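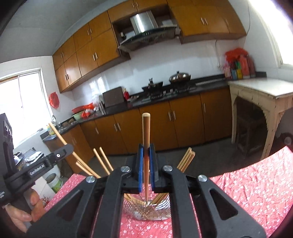
**Unit 4: Eating tools and table habits in East Asia**
Handout to go with the reading. Bring it to the discussion section.

### Background

Chopsticks were used in China for cooking long before they were used for eating. Long sticks could reach into a deep pot, stir, and lift out pieces of food. People at the table mostly ate with their hands or with a spoon. The change to eating with sticks was slow and is usually tied to two things: food was being cut smaller before cooking, which saved fuel, and wheat noodles and dumplings became common.

From China the habit spread to Korea, Japan and Vietnam. Each place kept the basic tool and changed the details.

### Regional differences

- **China:** long, fairly thick, often blunt at the tip. Dishes are shared from the middle of the table, so reach matters.
- **Japan:** shorter, with a narrow tip, good for picking bones out of fish. Many households give each person their own pair.
- **Korea:** metal is common, and the sticks are often flat. A long spoon is used for rice and soup.
- **Vietnam:** long, usually wood or bamboo, close to the Chinese form.

These are general patterns. Expect exceptions, above all in restaurants.

### Manners

Standing a pair upright in a bowl of rice is avoided in much of the region. In Japan it recalls an offering made to the dead. Passing food from one pair to another is also avoided there, as it resembles a step in the funeral rite where relatives pick up bones after cremation. Amano covers both customs in the second half of his chapter.

Pointing at people with the sticks is considered rude nearly everywhere they are used. So is digging through a shared dish for a better piece.

### Terms to know

*Hashi* (Japanese), *kuaizi* (Chinese), *jeotgarak* (Korean), *đũa* (Vietnamese). The older Chinese word is *zhu*. Spelling will not be graded on the Vietnamese marks.

### Reading

Masanobu Amano, "The Shared Dish," in the course packet. Skip the appendix.

### For section

Write 2 paragraphs on a table rule you grew up with. Say who taught it to you and what happened when someone broke it. Hand it in by 10 a.m. on the day of your section, on paper.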